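Flistdale Lynx Corridor

The Flistdale Lynx Corridor is a strip of protected woodland and rough pasture joining the Mollden hills to the Tymoshchuk forest. I've walked most of it, so forgive me if this entry wanders a bit (the corridor certainly does). It covers 1,951 hectares and is 26 kilometres long, and at its thinnest point, by the old quarry, you could throw a stone across it.

Background

Lynx had been stuck on either side of the valley for decades, cut off by the road and the fenced orchards. Zoriana Zhuravel, a biologist who grew up in Mollden, drew the first map of a possible link, and I still think it's a lovely piece of work! Her route followed the streams, where the hazel is thick enough for a shy animal to move by daylight. The corridor was formally opened on Apr 28, 2022, after a long argument over grazing rights at the southern end.

Wildlife

Lynx get all the attention, but roe deer use the corridor far more, and so do pine martens and wildcats. I've only ever found lynx tracks myself, twice, both times in old snow near the upper ford. Badgers are everywhere.

The Ulumon hut

Halfway along you reach the Ulumon hut, a two-room place with a stove, bunks and a shelf of very battered field guides. Stefaniia Chornovol runs the bookings and keeps the logbook, which has 667 entries and makes wonderful reading on a wet evening. Guests are asked to sweep up before they go and leave kindling for the next party.

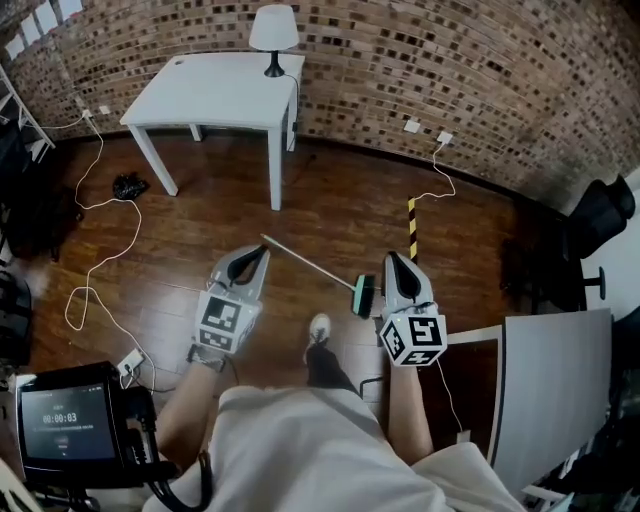

Visiting

The path is open all year apart from June, when the middle section closes for the young animals. Dogs must be on a lead. I'd start from the Mollden side, as the climb is gentler and the bus stops right by the gate.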